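Open day at Virnon, Mitenwood
December 2, 2020

I went to the Virnon open day expecting to be sold something, and I was.

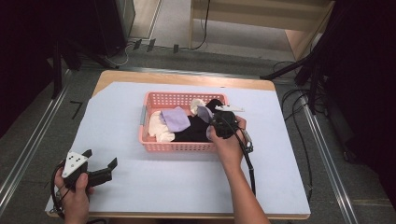
The company rents the upper floor of a plain block at Mitenwood and says it can teach a household to halve the time it spends on laundry. I have my doubts. The leaflet claims 1,333 homes have taken up its sorting method, and I asked twice how anyone knew they had stuck with it. I was given another leaflet.

The afternoon was mostly about baskets. Clothes come off the line, go into one basket and get sorted from there on a clear table. Fine so far, and my grandmother would have agreed. But the basket in use was pink plastic with rows of small square holes, much like one you can buy anywhere, and it had whites, lavender and black all in together. We were told mixing is part of the method, as you sort once at the end. I would still want the black things kept apart, whatever the leaflet says.

I did like the big pale blue sheet spread over the table. A white cloth shows up well against it, and a cream one too, and I may try it at home with an old bed sheet. That tip cost nothing. The full course, run with a firm called Tsikata, takes 3 evenings, and the price was only given if you asked.

Tea was weak, the stairs are steep and parking is in the next street. They hope to run it again in August. I would go if I were passing, but I wouldn't pay for the evenings until somebody shows me a month of ordinary washing done their way, with socks.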